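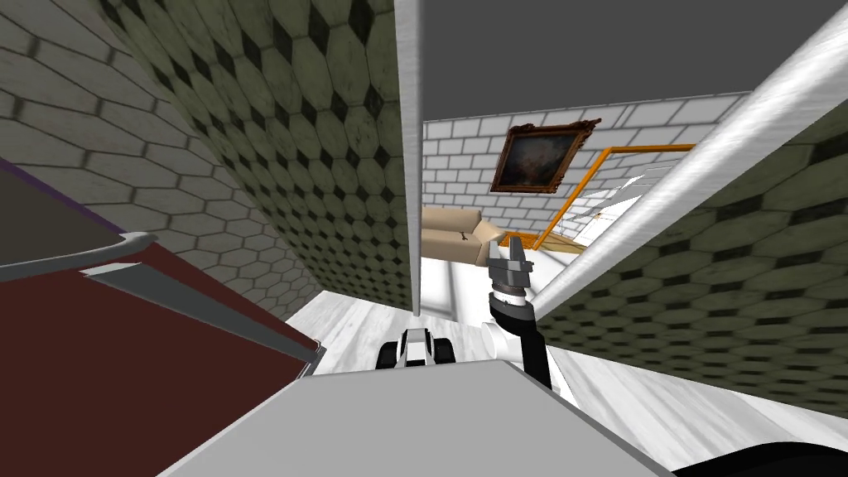 Most of the call-backs on tiled walls start at the change of plane, according to Periklis Ververidis, and a joint that is filled with hard grout at that line will crack no matter how well the field tile was set.

Print this release | E-mail this release

HARKEVOV ISSUES REVISED JOINT GUIDE FOR INTERIOR WALL TILE

CLORNHOLM, October 22, 2018 - Harkevov, a supplier of setting materials for interior tile work, has released a revised edition of its Wall Joint Guide. The guide covers movement joints, perimeter joints and the line where tile meets a different wall finish. It replaces the previous edition in full and applies to kitchens, bathrooms, corridors and other interior rooms.

The revision draws on a review of 1,020 service reports received from installers in the Clornholm and Irkach sales areas. Of these, 931 contained enough detail to be sorted by joint location. Reports without a stated substrate or a clear joint location were set aside.

Main changes are as follows.

Joints between tile and painted or factory-finished panels are now treated as movement joints. The earlier edition allowed grout at this line if both surfaces were fixed to the same framing. That allowance has been withdrawn.

Guidance for non-rectangular tile has been moved to its own chapter. Cut edges on these formats produce joints of uneven width, and the guide now sets the minimum width at the narrowest point of the cut. Installers should dry-lay the last two courses before spreading adhesive.

The section on sealant has been rewritten. Sealant is to bond to the two faces of the joint only, with backing rod or bond-breaker tape behind it. Tooling times are listed by product in Appendix B.
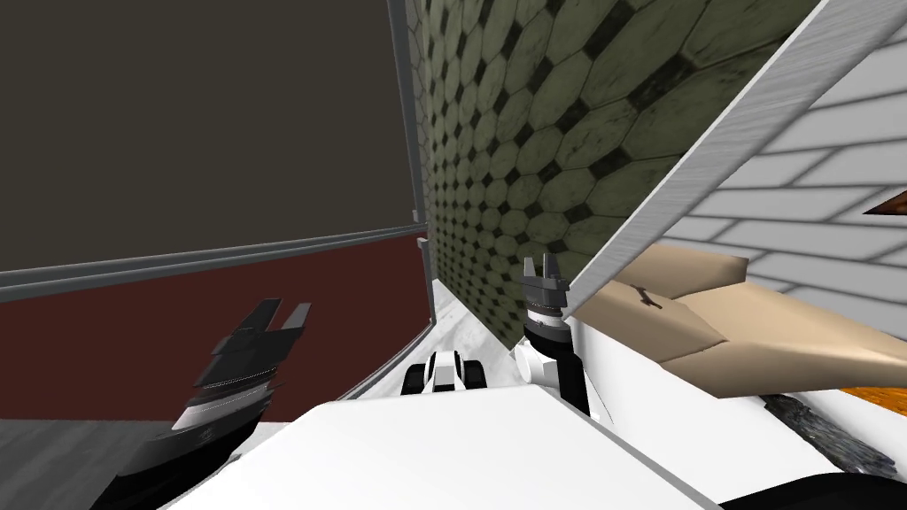

Green tiled wall meeting a white panel.

Uthai Kaewmanee, technical manager at Harkevov, said the drawings were redone for the new edition. "The old details showed the joint at one scale and the backing at another," Kaewmanee said. "Installers were reading the depth off the drawing and getting it wrong. The dimensions are now written next to each part."

Printed copies will ship to distributors in November. The guide is free of charge to registered installers. Work already under contract may be finished to the previous edition, provided the specification names it. Existing warranty terms are unchanged.

Questions on the guide should be sent to the technical desk at the Clornholm office. Please state the tile format, substrate and joint location.

Recent releases
Dong Rapid-Set Mortar: Change in Bag Labeling
Irkach Warehouse Moves to New Loading Hours
Color Chart Update for Sanded Grout
Installer Registration Form Revised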